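4.3 Loading the tray

The Lirnell 1498 cleans fabric items by dry air and low heat. It is not a washing machine, and no liquid may be placed in the chamber.

1. Switch the unit off at the wall and wait until the fan has stopped.
2. Slide the tray out to its second stop. Lift the front edge by 25 mm and draw it clear of the runners.
3. Sort the items by type. Leather, fur and anything with a battery compartment must be left out.
4. Close zips and hook fastenings. Tie loose cords.
5. Place the items in the tray. The total load must not exceed 5 kg.

Note: Soft toys may be treated with small cloths on the Low setting only. Plastic eyes and noses can mark at higher settings.

CAUTION: Do not line the tray with paper or film. The holes in the chamber floor must stay clear.

6. Refit the tray, pushing until both catches click.
7. Set the dial to Low (50 minutes) or Normal (25 minutes) and press Start. The green lamp lights after a short delay.

If the amber lamp flashes, the tray is not fully home. Repeat step 6. If it flashes again, clean the runners as set out in 6.2.

Units supplied before December have a single catch on the left. A replacement runner kit (Primoteo pattern) can be ordered from the Stitorstead parts counter. 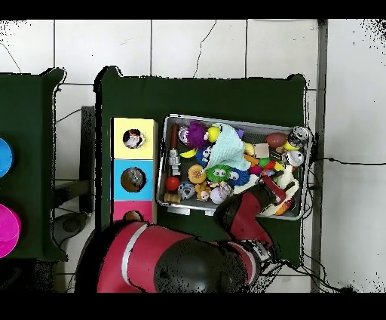

4.4 Unloading

1. Wait for the fan to stop. The tray edge may be hot.
2. Draw the tray out to its first stop and leave it for 5 minutes.
3. Remove the items and empty the lint drawer.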